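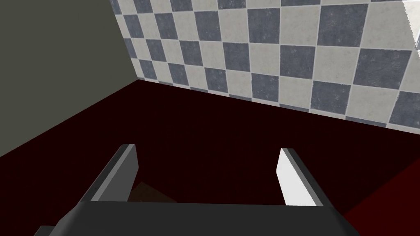 Chapter 4
Buying the Gripper Before You Buy the Arm

What you should have by the end of this chapter: a one-page budget, a list of what you still don't know, and a date for the first order.

Most first budgets start with the arm. Big number, easy to find, goes on line one. Then everything else gets squeezed into "accessories" and the accessories eat the project. We start at the other end, with the part that touches the work.

4.1 A short case

Gosov is a small shop that packs bathroom fittings. Chantelle Msimang had one cell to plan and 4,000 dollars for tooling, arm not included. Her first sheet, dated 22 February 2020, had a single line for the gripper: two fingers, parallel, 1,917 dollars, quote from Stakitz. Less than half the money. Looked fine.

Then the second pass. Mounting plate, missing. Cable, missing. Spare fingers — the quote covered one pair. Two days of somebody's time to teach the picks, not on the sheet at all. By the time she had filled in the blanks the cushion was gone, and nothing had been ordered yet. That is a good time to find out. Cheap, too.

She didn't change grippers. She cut the scope: one size of part instead of three, the other two pushed to next year's money.

4.2 Simulate first, spend second

A two-finger gripper model in a simulator costs you hours. The real one costs you a purchase order, and you may not be able to send it back once it's been bolted on. So run the reach and the grasp in simulation before you sign. Opening width, finger length, what the fingers hit on the way down.

What the simulation will not settle for you:

Grip on an oily or dusty part. Friction in the model is a number you typed in.
Finger wear.
Lead time. Ask for it in writing.
Whether the supplier picks up the phone.

Put a line in the budget for simulation work even if its done in house. Cinzia Fabbri, who checked the worksheets for this chapter, books it at the same hourly rate as floor labor, and we follow her in the exercises. Lighting and wall textures in the model only matter if you plan to train or test a camera on it. If you don't, leave them at the defaults and save the afternoon.

4.3 The three columns

Every line in the sheet gets a price, a source and a status. Price is what you'd pay today. Source is who told you — a written quote, a catalog, a guess. Status is firm or soft.

Guesses are allowed. Unmarked guesses are not. On a sheet of 19 lines it's normal for over half to be soft the first time thru. Work on the big soft ones. Leave the screws alone.

Terms used from here on

Tooling: everything past the arm's wrist, plus what it needs to run.
Stroke: how far the fingers travel from open to closed.
Payload: what the arm can carry. The gripper counts against it, so subtract teh gripper before you compare to your part.
Contingency: money with no line item. We use a flat percentage, see 4.6.

Before you go on

Get the blank sheet (Worksheet 2). Fill in the tooling lines for the Tse cell from the end of Chapter 3, prices only, no sources yet. Keep it rough. You'll need it for 4.4, where the Zalik quote comes in and two of your lines turn out to be the same thing under different names.

4.4 Reading a quote

Start at the bottom of the page, with the exclusions.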